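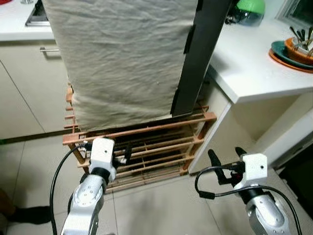

Sprechnotizen: Waschen auf engstem Raum
Ifigeneia Bakalis, Nachbarschaftsabend Ristumside, 2. Dezember

Begrüßung kurz halten, Wasser hinstellen, Uhr auf den Tisch. Gleich mit der Frage anfangen: Wer von euch wäscht in einer Nische? Hände zählen lassen, kurz warten, freuen. (Im Mai in Vustmont ging fast der halbe Saal hoch, das war ein wunderbarer Einstieg!)

Dann: Ich liebe Waschecken. Wirklich. Eine große Waschküche mit Fenster und Bügeltisch kann jeder einräumen, aber eine Ecke, in der man sich gerade so umdrehen kann, die will überlegt sein, und wenn sie einmal läuft, dann macht mir das jeden Morgen gute Laune.

Teil 1: Der Toploader
Mein Lieblingsgerät für schmale Plätze. Vorne geht keine Tür auf, also darf davor etwas stehen oder hängen. Man belädt von oben und muss nicht in die Knie, mein Rücken dankt es mir seit Jahren. Nachteil offen ansprechen: Über der Maschine muss Luft bleiben, sonst geht der Deckel nicht ganz auf. Beim Ausmessen also immer mit offenem Deckel messen. Das habe ich bei meiner ersten Maschine vergessen und dann ein Regalbrett wieder abgeschraubt.

Anekdote Rosalía Miranda: Sie hat ein Jahr lang jeden Waschgang auf einen Zettel gestrichelt. 233 Stück! Davon liefen 164 mit halb leerer Trommel, meistens, weil ein einzelnes Lieblingsteil fehlte. Pause lassen, da wird gelacht. Frage in die Runde: Was ist euer Teil?

Teil 2: Die Vorderkante nutzen
Jetzt mein Lieblingsthema, da darf ich ruhig ausschweifen. Die vordere Kante der Maschine ist eine Ablage, die man geschenkt bekommt. Ein großes Tuch darüber, und schon hat man eine Stelle, an der man ein Teil kurz ablegen, glattstreichen, den Kragen ansehen und die Taschen leeren kann. Taschen!! Bitte zweimal sagen. Papiertaschentücher sind der Feind aller dunklen Pullover.

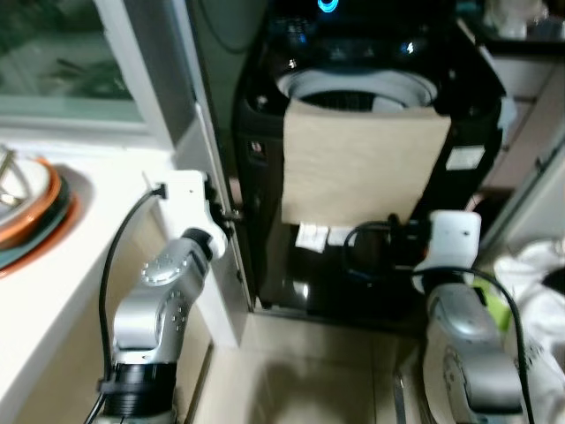
Beim Tuch bin ich für schlichte, helle Farben, darauf sieht man jeden Fussel und jede vergessene Büroklammer. Falten dürfen drin sein, das ist Arbeitsstoff und keine Tischdecke. Vor dem Start kommt es weg oder gleich mit hinein, je nachdem, wie es aussieht. Und die Bedienelemente immer frei lassen, wer jedes Mal erst den Stoff zur Seite schieben muss, gibt nach einer Woche auf.

Wenn jemand nach der Arbeitsplatte fragt: ja, herrlich, wenn eine daneben ist. Dort wird gefaltet und sonst nichts. Ich weiß, wie schnell da Post und Schlüssel landen, bei mir doch auch!

Teil 3: Der Haufen
Den Haufen verteidigen. Ein Wäschehaufen ist völlig in Ordnung, solange er einen festen Platz hat. Korb oder Sack auf dem Boden, eine Armlänge von der Maschine entfernt, fertig. Bei mir gilt: 3 Griffe vom Boden bis in die Trommel. Greifen, ausschütteln, hinein. Mit dem Handtuch aus der Tasche vormachen, aber diesmal nicht das Mikrofon treffen.

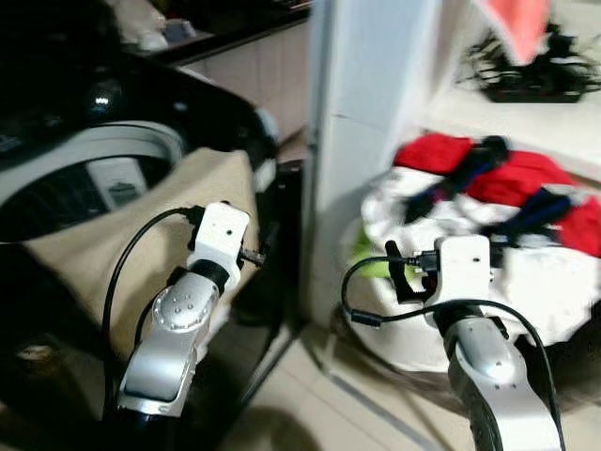 Offener Toploader mit beigem Tuch über der Vorderkante, rechts hinter der Trennwand die Wäsche

Zur Trennwand noch etwas sagen. Viele ärgern sich über so ein hohes Seitenteil, ich finde es großartig. Links wird gewaschen, rechts wird gesammelt, und die Socken wandern nicht unter die Maschine. Wer keine hat, kann den Korb auch einfach in eine Ecke schieben.

Teil 4: Das niedrige Holzregal
Schuhregale mit Stäben! Unbedingt erwähnen, die sind in Waschecken viel zu selten. Zwischen den Stäben kommt Luft durch, sie sind leicht, man hebt sie mit einer Hand hoch und wischt darunter die Fliesen. Ich lege Handtücher darauf, Frau Ledesma aus dem zweiten Stock stellt ihre Gartenschuhe hinein, beides geht. Vor dem Kauf die Tiefe prüfen und den Gang im Kopf einmal mit vollem Korb durchlaufen.

Falls Zeit bleibt: Waschmittel dosieren. Mein Messbecher stammt aus dem Olex-Laden an der Brücke und fasst 200 ml, ganz voll war er noch nie. Härtegrad beim Wasserwerk erfragen, Packung lesen, mit der kleineren Menge anfangen.

Fragerunde
Erfahrungsgemäß kommt zuerst der Geruch. Antwort: Deckel nach dem Waschen offen lassen, Gummi abwischen, ab und zu heiß waschen. Danach kommt die Frage nach Wolle, da gebe ich gern an Rosalía weiter, sie sitzt vorne links.

Zettel mit den Maßen zum Ausfüllen liegen am Ausgang. Handtuch wieder einpacken!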